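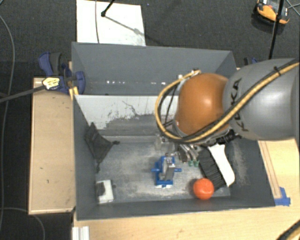
Por Virgilio Tiongson
Revista Orkness | Color y materia | Número de abril

Mi primer recuerdo de un color con nombre propio es una silla. Estaba en la cocina de mi abuela, tenía las patas cromadas y un asiento de un naranja tan rabioso que, cuando el sol entraba por la ventana del patio, teñía hasta la pared. Mi abuela la llamaba «la butano». Tardé años en entender que aquello era un color, el de la bombona, y que media España lo usaba con total naturalidad para hablar de jerséis, coches y cortinas.

Llevo desde entonces enamorado del naranja, y este invierno por fin encontré la excusa para dedicarle unas semanas enteras: una visita al taller de Beat Nägeli, colorista suizo afincado en Jornum, que prepara pinturas en polvo para muebles, farolas, barandillas y casi cualquier cosa de metal que vaya a pasar su vida recibiendo golpes.

Nägeli me recibió a las ocho de la mañana con café y una caja de chapas pintadas. Las fue sacando sobre la mesa, de la más amarilla a la más roja, y me pidió que dijera dónde empezaba el naranja. Señalé una. Luego me hizo salir al patio con la misma caja y repetir el ejercicio bajo el cielo nublado. ¡Señalé otra! Y no una vecina: me había ido bastante más hacia el rojo.

«Con el azul la gente discute de matices», me dijo mientras recogía las chapas. «Con el naranja discute de si es naranja.»

Parte del asunto está en el idioma. El castellano tomó la palabra del árabe, que la tomó del persa, y más atrás está el sánscrito; viajó con la fruta, y el color se quedó con el nombre del árbol. Antes había que apañarse con bermejos, leonados y azafranados, palabras preciosas que hoy suenan a caballo o a guiso. En los manuscritos medievales el tono existía de sobra, claro: el minio, un óxido de plomo, daba un rojo anaranjado vivísimo, y de él viene la palabra «miniatura», que en origen no tenía nada que ver con el tamaño. El rejalgar, un sulfuro de arsénico, daba otro, más cálido y bastante más venenoso. Los pintores que lo molían se jugaban la salud por un manto.

La industria lo volvió a poner en circulación con otros modales. La carta RAL, que es la que manejan en Europa los fabricantes de pintura, abre su familia de naranjas en el 2000, un amarillo anaranjado que Nägeli defiende con verdadera pasión. «Es yema de huevo de pueblo», dice, y enseña una estantería suya pintada con él. Yo, lo confieso, soy más de los que tiran a mandarina.

Lo que más me sorprendió fue el horno. La pintura en polvo llega seca, fina como harina, y se adhiere a la pieza gracias a una carga eléctrica. Después la pieza entra a 200 grados, el polvo se funde, fluye y se cierra en una piel continua. Si la capa sale demasiado delgada, el naranja deja ver lo que tiene debajo, porque muchos pigmentos de esta zona cubren poco. Por eso en el taller preparan un fondo claro para los tonos más limpios. Es el mismo truco que usa cualquiera que haya intentado pintar de mandarina una habitación que antes era azul (yo lo intenté, tres manos, y todavía asomaba el azul junto al rodapié).

El encargo del que está más orgulloso es el de la Lekota, una silla apilable que la casa Susum recuperó de sus propios archivos. Del modelo original quedaban los planos y un respaldo suelto, guardado en un armario, con la cara exterior comida por la luz. La buena noticia estaba bajo el tornillo: un anillo de pintura intacta, protegido por la arandela. De ese anillo sacó Nägeli el color. En la fábrica lo llaman «el 908», por el número que llevaba escrito a lápiz el cajón del armario, y así ha pasado al catálogo.

Me senté en una. Es cómoda sin hacer alarde, un poco baja, con un borde delantero redondeado que se agradece detrás de las rodillas. Y el color es una maravilla. A mediodía parece casi coral; al caer la tarde se enciende por dentro y recuerda a una calabaza asada, con ese fondo tostado que aparece donde el metal se curva y se aleja de la luz. Una superficie brillante hace mucho por un naranja: le regala un punto casi blanco y, a pocos centímetros, un marrón. Porque el marrón, y esto me sigue fascinando, viene a ser un naranja oscuro visto junto a algo más claro.

Antes de irme le pregunté a Nägeli de qué color tiene pintada su casa. Blanca, contestó, toda blanca, salvo la puerta de la despensa. La pintó él mismo con restos de varias mezclas y ya no sabría repetirla.

De vuelta llamé a mi madre para preguntarle por la silla de la abuela. Está en el trastero, debajo de unas mantas, y le falta un taco de goma. Iré a buscarla este mes.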